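Brito Home | Projects | Reports | Contact

SELTWOOD GARMENT HANDLING PROJECT
Interim report to the Hennessy program office
April 3, 2020
Prepared by Marta Marchuk

1. Status

Collection with the hand-held grippers reached 1,916 episodes, of which 1,056 passed review. Work on folded garments was stopped for part of the period because of the fault in section 2.

2. Fault: grip width drift

The logged finger opening drifted away from the true opening during long sessions. Banafsheh Mazandarani traced the drift to an encoder coupling that slipped under repeated closing. Episodes recorded after the slip show the fingers as open when they are closed on fabric. A policy trained on them released garments early in 92 bench trials.

Folded dark green garment on the bed, both views: 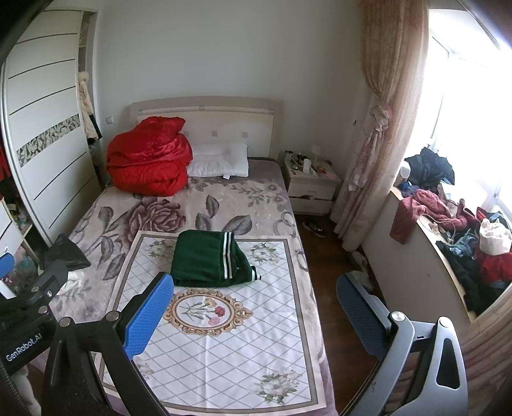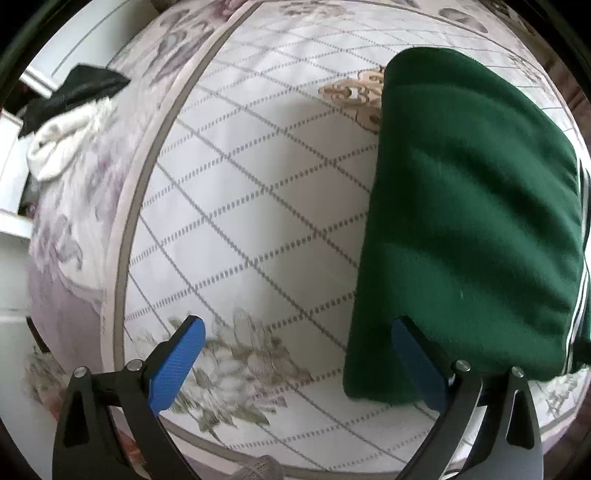

3. Corrective action

The coupling has been pinned on all units. Operators now run a full open and close check before each session and again at the end. If the two readings differ, the session is set aside. Almost 80 episodes still need a manual check of the width log.

4. Next period

Catine will supply spare couplings. Bedroom sessions continue through June, and the early release test will be repeated with the cleaned data. No change to the budget is requested.

Related reports
- Seltwood: finger pad wear
- Seltwood: session checklist, revised
- Catine coupling inspection notes

Contact the project office | Copyright Brito | Back to top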